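Subject: Re: [seedswap] Drying beans and peas before the August packing
From: Caroline Barasa
Date: 6th May

Paul's digest went out before I had a chance to reply, so I'm answering the original message from the list. I've trimmed it to the parts I have something to say about.

> We lost a lot of the pole beans last winter. They went into jars in
> October and by the new year there was gray mold on most of them. I
> had them on a tray in the kitchen for nine days and they felt hard
> to me. Do I need a dehydrator, or is there some other way to tell
> when they're done?

Nine days in a kitchen isn't long enough for pole beans, especially if you cook in there every night. The skin dries first and the middle stays damp for a long time after that. When you put a bean like that in a closed jar, the moisture in the middle moves out to the skin and has nowhere else to go.

I wouldn't use a dehydrator for seed. Most of the kitchen ones don't go low enough. Mine has a bottom setting of 105 degrees and I don't like seed to get above 95. For eating it makes no difference.

The test I use is a hammer. Put one bean on a brick or a concrete step and hit it. If it shatters, the batch is ready. If it mashes or flattens, give it another week and try again. Use the biggest bean on the tray. For peas it's the same test. For anything small, like lettuce, you can't do this and you have to go by time.

My beans get 15 days on window screens in the spare room with a fan on low, pointed at the wall. I stir them when I remember, which is most days. After that they go into paper bags for another couple of weeks before they see a jar.

> Also wondering about weevils. I had little round holes in the
> cowpeas. Somebody told me to freeze them but I'm worried about
> killing the seed.

Freezing works and it won't kill the seed if the seed is dry. If it's still damp inside, the water freezes and the seed is finished. So do the hammer test first. Then put them in a jar with a tight lid and leave them in a chest freezer for a full week. The freezer on top of a refrigerator warms up every time the door opens, and I've had weevils come through that.

When you take the jar out, leave it closed on the counter overnight. If you open it cold you'll get condensation all over the seed and you're back to the start.

Cowpeas that already have holes in them can be thrown out. A few will sprout but they make weak plants. Sort them on a white plate under a good lamp. The holes are easy to see on the light varieties and hard to see on the black ones.

> Last thing. How many seeds should go in a packet for the swap? I
> did 50 per packet last time and ran out before lunch.

Fifty is generous for beans. Most people have one row or one teepee. I put 15 in a packet and have had no complaints. If someone has the room for more they'll ask, and you can hand them two. For peas I'd go up to 40, and for lettuce a pinch is fine.

I went through my notebook for last year. We gave out 462 packets at the table, and the beans and tomatoes went first, as they always do. There were still flowers in the box when we folded up. I'd like to have 1000 packets ready this time, but that depends on who grows what and whether the summer is as wet as the last one.

On varieties, I'm growing out four beans this year and will bring all of them if they do well. Two are pole beans I've had for a long time. One is a bush bean that came to me in an envelope with nothing but "Jaltimlow" written on it. I've never found it in a catalog, so that's what I call it. It has a tan seed with a brown eye and it holds up in dry weather better than anything else I grow. The fourth is a pole bean I'm trying for the first time and I don't have an opinion on it yet.

If anyone else has been keeping the Zeman tomato, please check how far it was from your other tomatoes. I had two plants last year with potato leaves, and that one should have regular leaves. I pulled both and didn't save from the ones next to them. I have older seed from before that, and I'll start from the old packet next spring if I see it again.

Labels. Please put the year on. We had a shoebox of packets last time with a variety name and nothing else, and I ended up germination testing every one of them on wet paper towels. Ten seeds, rolled up, in a plastic bag on top of the refrigerator. Most came up fine. The onions didn't, but onion seed is only good for a year or two anyway. What I'd like to see on a packet is:

Name of the variety
Year it was grown
Your name or initials
Pole or bush, if it's a bean
Anything odd about it, such as late or needs shade

Pencil lasts better than ballpoint. I have packets from years back in pencil that are as clear as the day I wrote them, and some in blue pen that have faded to nothing.

I have coin envelopes left over and can give a box to anyone who is short. They're the plain brown kind with a gummed flap. Fold the flap over and tape it as well, as small seed leaks out at the corners. Let me know off the list and I'll set some aside.

Going back to the jars for a minute, old canning jars are fine but use new lids. The rubber on a used lid has a groove in it and won't seal a second time. Some people put a spoonful of dry powdered milk in a twist of tissue at the bottom. I've done it both ways and couldn't tell any difference with beans. With onions and parsnips it might be worth the trouble.

Put the jars somewhere dark that stays the same temperature. Mine are in a closet on the north side of the house. The garage is the worst place for them.

I'll be around most of the summer if anyone wants to bring a tray over and go through it with me.

Caroline 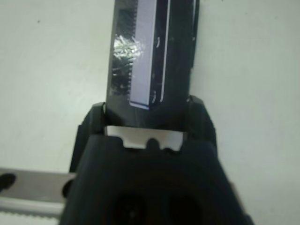 One more on the cowpeas. If you do freeze them, write the date they went in on a piece of tape on the lid. I forgot to do that one year and had to start the week over with three jars.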